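Sirkdale Season Results and Injuries, version 4
README

What you've got
A set of plain text files covering the Sirkdale and District amateur soccer league: fixtures, scores, substitutions and a fairly grim list of who got hurt and how long they stayed that way. Last updated 15/08/2019.

The league has 8 clubs. Two of them are called Ultby, owing to a falling-out over a clubhouse key, and they are kept apart in the files as Ultby Town and Ultby Rovers. Please don't merge them. Someone did in version 2 and we got letters.

Files
matches.csv has one row per match: date, home side, away side, score, ground, referee initials.
subs.csv has one row per substitution, with the minute, the shirt number off and the shirt number on.
injuries.csv has one row per reported injury, with body part, minute, and matches missed.
grounds.csv lists the grounds, with surface and slope. Slope is a real column. If you've played at Hegazy Park you'll know why, and which end to pick when you win the toss.

There are around 400 rows in injuries.csv. More than half are hamstrings. The rest are ankles, knees, one wasp sting and a category called "other", which you can read for yourself.

Where it comes from
Referees fill in a paper card after each match and post it or drop it off. The cards get typed up by hand, usually at night, sometimes by a person who has just lost to the team they're typing about. We check the scores against the Cevitz Cup programme and the league noticeboard. When they disagree, the card wins, unless the card has been through the wash.
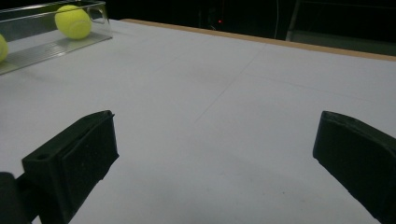

Minutes are the weakest part of the whole thing. Most referees round to the nearest five, and one stopped using minutes altogether for a season and wrote "early", "middle" and "late". These have been left as they were. If you need numbers, you'll have to decide for yourself how early is early.

Known problems
A player taken off hurt and a player taken off because he was playing badly look the same in subs.csv. Match on date and shirt number with injuries.csv to tell them apart, and allow for pride. A surprising number of tight calves turn up at four-nil down.

Shirt numbers aren't fixed. Ultby Rovers own one set of shirts and hand them out in the order people arrive, so their number 7 is whoever had trouble parking.

Matches missed only counts league games. A player who sat out the league and then turned up in the Cevitz Cup the same weekend is marked with a star. There are more stars than you'd hope.

The November matches at Hegazy Park were abandoned because of fog and are entered with blank scores. A blank is not a nil-all draw. Spreadsheets will try to tell you otherwise.

Privacy
No names, only shirt numbers. In a league this size everyone knows who it was anyway, but we've done our bit. Please don't add names back in, even if it's your brother-in-law and he deserves it.

Using it
Free for any purpose, including settling arguments. Say where you got it. If you colour in a chart by club, Ultby Town would like it known that they had green first.

Corrections
Send the match date, the file and what it ought to say. Corrections to the score need a second person to agree, preferably one from the other team.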